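Lista de revisión previa a la compra, con comentarios
Preparada por Marisol Villalobos, taller Dornevcombe

1. Dedos y almohadillas: CONFORME, con reserva
Antes de firmar nada con Girnorik conviene mirar despacio los repuestos, que luego son lo que más se nos va.

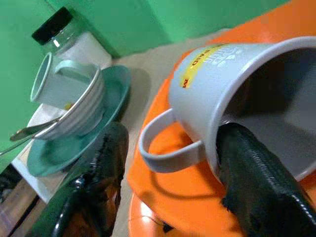

El presupuesto de Perrin incluye 3 juegos de dedos, y yo (ya me conocéis, siempre pido de más) subiría la cantidad. Para coger loza por dentro, como la taza blanca volcada sobre el plato naranja, lo que trabaja es esa almohadilla estriada, así que pidamos precio aparte para ella.

2. Cables y mesa: PENDIENTE
Falta cotizar guías para los cables de las pinzas, que ahora cuelgan en curva junto a los brazos. La mesa blanca nos vale, ¡una compra menos! Reservo 79 euros para guías y 700 para imprevistos.
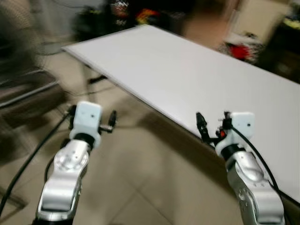
3. Plazos: PENDIENTE
Drerken pide 30 días para entregar. Si lo queremos en septiembre, escribidles ya, por favor.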